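Fomow HG-12 Hand-Held Gripper - Set-up Guide
Updated April
By Benmoussa, Skallgate documentation

Section 4. Checking and replacing the finger pads

4.1 When to check

Inspect both pads at the start of each shift and after every 300 grasps. The pads are supplied in pairs under the Dedeo part code P57. Change both together, even if one looks sound.

4.2 Setting the tool for inspection

1. Release the trigger and let the fingers return to the fully open position.
2. Switch off the camera module at the handle. The lens sits between the mounts and is easily marked by a slipped driver.
3. Hold the tool over a plain, light-coloured surface. Dark pads are hard to judge against a dark bench.
4. Clear the space between the fingers. Move bins and trays to the back of the table.
5. Look along the edges of each pad first, then across the gripping face. 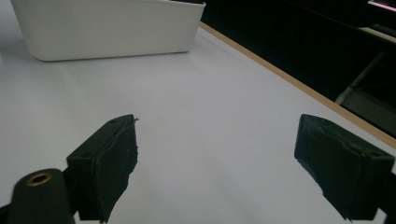 Fig. 9. Fingers open, pads with frayed and ragged edges.

Fraying at the edge is the usual first sign of wear. Trim stray fibres flush with a sharp blade. If an edge has lifted, or if bare finger shows anywhere on the gripping face, go to 4.3.

CAUTION: Do not pull stray fibres by hand. The pad may tear back from the edge and take the adhesive with it.

4.3 Replacing the pads

1. Undo the screws on the top of each finger and lift the finger from its mount. Keep left and right apart - they are mirrored and will not interchange.
2. Warm the old pad to 43 °C and peel it from the tip towards the mount.
3. Remove all adhesive with the wipe supplied. Leave to dry.
4. Apply the new pad, tip end first, and press down for 12 seconds along its full length.
5. Refit the finger. Tighten the screws by hand only.

NOTE: The brass inserts are set into plastic. An overtightened screw will turn the insert in its boss, and the mount must then be replaced as a unit.

4.4 After refitting

Close the fingers slowly with nothing between them. The pads should meet along their whole length. If they touch at the tips first, slacken the screws, reseat both fingers and repeat. Run the width calibration in Section 5 before recording any further grasps - new pads are thicker than worn ones and the stored closed position will be wrong.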